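Cosstead open day, September

I'd wanted to see the Petek paper mill for years, so when Ayantu Beyene offered me her spare ticket I was on the early train before she'd finished asking! Three floors, 142 steps (the sign says so) and a smell of wet cotton all the way up. 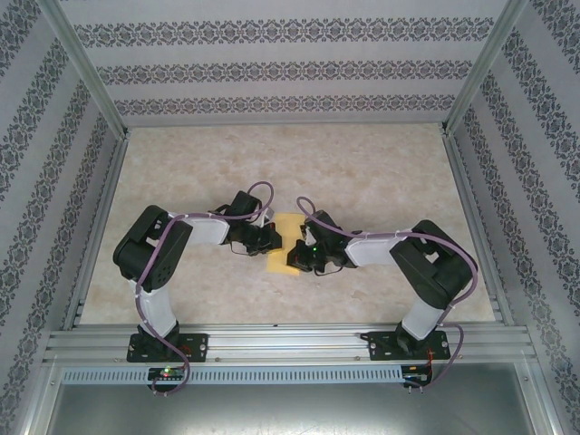
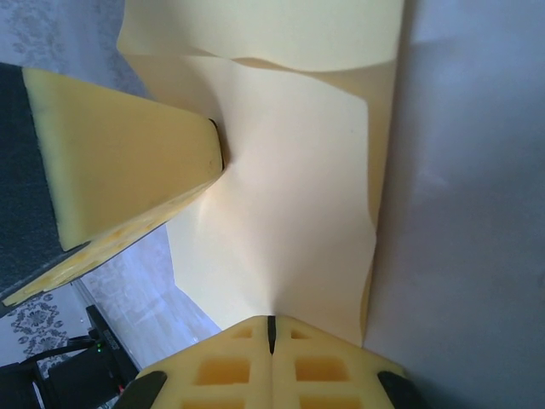 The marbling room was my favorite. Liya Lemma let us comb our own patterns, and mine came out muddy but I love it. Go before 11 if you can, the line gets long. Lunch was lentil soup in the yard, and the shop still sells the heavy deckle-edged sheets, so I came home with far too many.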